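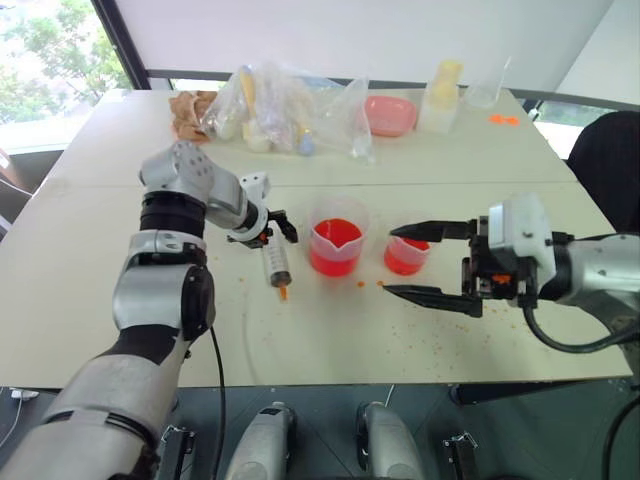 Willdale Fashion Weekend: your questions answered

Last updated 2025-08-12

We've had a lovely flood of messages since the dates went up, so we've gathered the ones that keep coming back. If yours is missing, use the contact form and we'll get to it.

When and where is it?

The first weekend of December, in the old Farkden tram shed. Doors open at 10am both days and the last show starts at 7.30pm. The entrance is on the canal side. Please don't queue at the front gates, as the neighbours park there.

Who is showing this year?

Seven labels, and what a mix! Mamani is back with knitwear after two years away (we have seen the sketches and there is a long mustard coat that half the office already wants). Trenura is opening Saturday night with its first full womenswear collection. The other five are all first-timers, and their names go up once the running order is settled.

Do I need a ticket for everything?

No. The designer market, the shoe swap and the daytime talks are free, just walk in. The catwalk shows are ticketed, and each show has 274 seats. A ticket covers one show only, so if you want Mamani and Trenura you'll need to book both.

Are there standing places?

Yes, 43 per show, sold at the door for cash or card from an hour before. They go quickly on Saturday night. Standing is at the back on a raised step and the view is better than you'd think -- some of our regulars prefer it.

What should I wear?

Whatever makes you happy. We've had ballgowns, boiler suits and one magnificent cape made of tea towels. The shed is big and the heating does its best, so bring a layer you don't mind being seen in.

Can I meet the designers?

Very likely! Most of them run their own market stalls between shows and love to talk about how things are made. Backstage is closed to the public before and during shows.

Can I take photos and film?

Phones are fine from your seat. No flash during the shows, please, and no tripods or selfie sticks. If you're writing for a magazine, a blog or a student paper, apply for a press pass on the form and tell us where your work appears. Small outlets are very welcome.

Can I buy the clothes straight off the catwalk?

Sometimes. Show pieces are usually samples in one size, but several labels will take orders at their stalls. Trenura is taking orders on Sunday only.

How does the shoe swap work?

Bring up to two clean, wearable pairs and get a token for each. Swap your tokens for anything on the racks. Leftover tokens can't be carried over to next year, sorry.

Is the venue step-free?

The market, talks area, café and toilets are all on one level. Wheelchair spaces are in the front row, with a seat beside each for a companion at no charge. Choose "access booking" when you order.

Can I get a refund?

Up to seven days before your show, yes, in full. After that you can pass your ticket on to a friend by changing the name in your account.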